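How to Load a Shopping Cart So Nothing Gets Crushed

I love a well-packed cart. Give me a wire basket, a mixed load and an open stretch of floor and I'm happy for the afternoon! Whether you're doing the big June stock-up or moving supplies from one end of a studio to the other, the method is the same, and once you have it in your hands you won't go back to tossing things in.

What you need

A shopping cart with four good wheels, a flat surface for sorting, and a couple of sturdy boxes. I use the folding ones from Drestora, but any box that keeps its corners will do.

Step 1: Check the cart

Push it empty for a few yards. If it pulls to one side, swap it now, while that's easy. Run your hand along the inside of the basket too – a bent wire will snag a thin bag every time.

Step 2: Boxes first

Set your biggest, stiffest box flat on the bottom of the basket, then bring in the packages that can lean against it. Small items go in last, wherever there's a pocket of space. Diamond mesh has fairly wide gaps, so anything slim (pens, sachets, batteries) should go into a bag or a box before it goes into the cart.

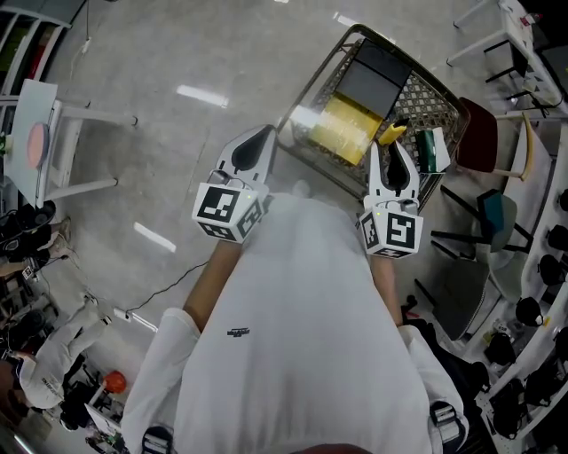
A dark gray box and a yellow package in the basket, with a white and green box over to the side.

Step 3: Keep the weight low

Heavy things belong on the bottom, toward the handle end, where you can steer them. My own limit is 30 pounds for anything I have to lift over the rim. Above that, I use the lower rack or get a second pair of hands. Then give the cart a little shake. If something slides, turn it on its side or tuck a folded towel next to it.

Step 4: Unload onto a table, then a shelf
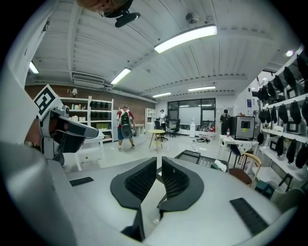

Unloading goes so much faster when the cart, the table and the shelves are close together. I park, empty everything onto the table, sort it into groups and only then start shelving. A low table right in front of open shelving, like the white pair by the brick wall, makes a great landing spot, and rows of boxes and small containers are easy to keep up when you can see every shelf. Put the things you reach for daily at chest height and the backups higher.

Step 5: Fold, wipe, park

Flatten the boxes, wipe down the handle and park the cart against a wall with the basket empty. It takes me 2 minutes, and the next load starts off clean.

A few extras

Soft bags ride best on top of boxes. Bottles stand up in a corner, wedged on both sides. For long items, lay them diagonally across the basket and build around them – so satisfying when it all locks together!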